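September, Herthorpe

In by 7.30. Rain on the skylight all morning and the radiator still not working, so I kept my coat on until ten.

The job for today was the right arm on the calligraphy cell. It has been creeping since last week. You send it home, it goes home, and then over an hour or so of running it ends up a bit off where it was sent. Two millimetres doesn't sound much, but the seal is small and the fingers don't open very wide. Deisy Paucar had already re-taught the pick point twice and I asked her not to do it a third time until I had looked at the mechanics.

Started with the log. Fault 1214 came up 16 times overnight, all on the right, none on the left. That is the following error on the wrist. I copied the times into the book and then powered both arms down at the wall, keys out, tag on the switch.

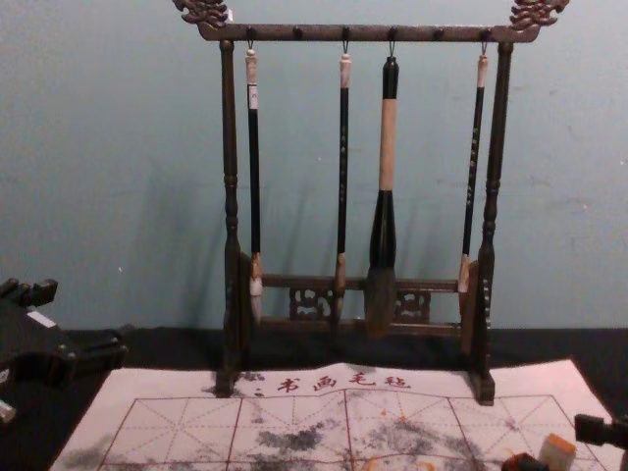

Took the fingers off first. Four screws, one of them tight enough that I went back for the better driver. The pads had ink on them, dried hard in the grooves, and there was a smear of seal paste down the inside of one. Cleaned both with alcohol and a toothbrush. The left pair got the same while I was at it. The pads themselves are fine for another month. I have put a line in the book to order more from Basto in any case, as the last lot took ages to come.

Then the wrist. With the power off I could rock it slightly by hand, and the left one I couldn't rock at all. Took the cover off and two of the clamp screws were loose, not finger loose, but they turned a good quarter before they bit. No thread lock on either. I looked back through the book and it was me who last had that cover off, in the spring, so I can't blame Sriwong for it. Cleaned the threads, put a drop of blue on each, torqued them in a cross pattern, marked them with paint pen. Did the other two as well. I should do the left wrist the same way but there wasn't time, so it goes on the list.

Checked the cable while the cover was off. A little shine on the jacket where it bends but no cut. I gave it some more slack and moved the tie back.

Lunch at my desk. Geetha Rai rang from the office wanting to know if the cell would be up for tomorrow's run and I told her yes if the calibration held and no if it didn't. She said she would put down yes.

Powered up at quarter to two. Homed the left, then the right. The right complained once about its encoder and was happy after a restart. Loaded the old calibration to have something to compare against, then ran the routine from scratch, left arm first. I hadn't touched the felt or the rack. Every taught position on the table is measured from those, and last time somebody tidied up we lost half a day getting them back.
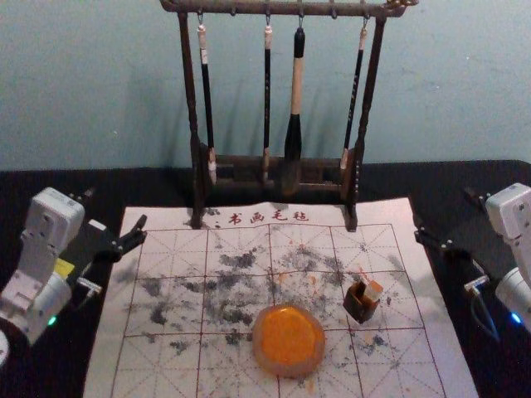 The new numbers for the left came out as good as the same as the old ones. The right had shifted mostly in the wrist, which fits with the screws. Saved the new set under today's name and kept the old file in case.

After that, dry moves only. Slow speed, hand on the stop, both arms to the points above the felt and back. Then the same at half speed. I left it cycling for an hour and did the monthly grease on the Gorkis rail next door, in earshot. When I came back I put the gauge on the right arm and sent it home. I could not see any movement on the needle that I would trust. No 1214 in that time.

Deisy came in near the end and re-taught the seal pick. She wants to try a lower grip force now the pads are clean. I said to wait for one full night at the old setting, otherwise we won't know which change did what. She wasn't keen but agreed.

Left it running at half speed with the alarm going to my phone. Tag off, keys back on the hook.

To do: left wrist screws. Pads from Basto. Find out who has the small torque driver, I had to use the big one with an adapter. Ring about the radiator again.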